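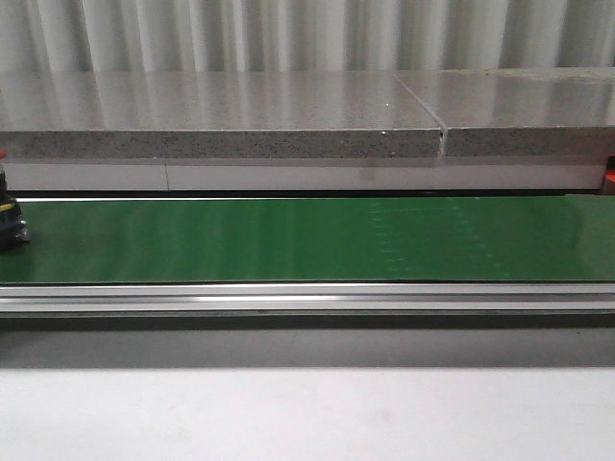

What length of demonstration is each team required to submit for the conveyor module?
One continuous run of 20 minutes, together with the signed logbook. Shorter runs may be submitted for feedback but will not be graded.

Pledlow Robotics Students' Board > Automation Projects > Conveyor module, July intake

Posted by: laimute_org
Role: Module coordinator

The requirement set out above replaces the wording in the printed handbook. Teams are reminded that the logbook must record every stoppage, including those initiated by the operator. Questions concerning assessment should be placed in this thread so that all teams receive the same response.
Laimutė Org

Posted by: t_tran
Role: Student, Team Kollidix

Thank you for the clarification. Our team requests guidance on belt speed. The handbook specifies a fixed speed of 40 millimetres per second, whereas the marking rubric refers to "a speed appropriate to the task". We have programmed our controller for the fixed value and would prefer not to revise it at this stage.
Tobias Tran

Posted by: laimute_org
Role: Module coordinator

The fixed value applies to the graded run. The rubric will be amended.

Posted by: rasa.l
Role: Student, Team Braralen

I respectfully disagree with this decision. The stated learning outcome is that students select and justify operating parameters. If the speed is prescribed, there is nothing left to justify, and teams that spent their lab hours on speed trials receive no recognition for that labour. Our logbook contains 2 full sessions of such trials.

I would also note that the green belt in the lab has a glossy surface, and our colour threshold was tuned under the overhead lights at one speed only. A prescribed speed favours whichever team happened to tune at that value.
Rasa Liepiņa

Posted by: t_tran
Role: Student, Team Kollidix

With respect to the previous poster, the handbook has stated the fixed value from the beginning of term. Any team was at liberty to tune at that speed. I do agree that the trials should be credited somewhere.

Posted by: dace_j
Role: Laboratory technician

Two practical matters, without taking a position on the marking.

First, the aluminum rail along the front of the conveyor is a datum for sensor brackets. It is not to be drilled. Use the grooves in the extrusion. Brackets must be removed at the end of each booking.

Second, the stone slabs behind the belt are not a bench. Laptops, coffee and tool trays are to be kept off them. Any team finding a new chip at a joint or along a front edge is to report it to me before starting work.
Dace Jankauskaitė

Posted by: h.hayat
Role: Student, Team Braralen

May the cable for our line sensor be run underneath the conveyor? Routed along the front, it is within reach of the operator's sleeve.
Haris Hayat

Posted by: dace_j
Role: Laboratory technician

It may, provided that it is tied at both ends and does not touch the belt on the return side. Please have me inspect it before power is applied.

Posted by: laimute_org
Role: Module coordinator

I have considered the objection raised by Ms. Liepiņa. The fixed speed will remain in force for the graded run. Speed trials may be submitted as an appendix to the written report, to a maximum of 700 words, and will be assessed under the heading "Design justification". The appendix is optional.

Posted by: rasa.l
Role: Student, Team Braralen

I accept the appendix, although I maintain that the outcome and the assessment are not aligned, and I will raise the matter in the course evaluation. Could the coordinator confirm whether graphs are included in the word limit?

Posted by: laimute_org
Role: Module coordinator

Graphs and their captions are excluded. Tables are included.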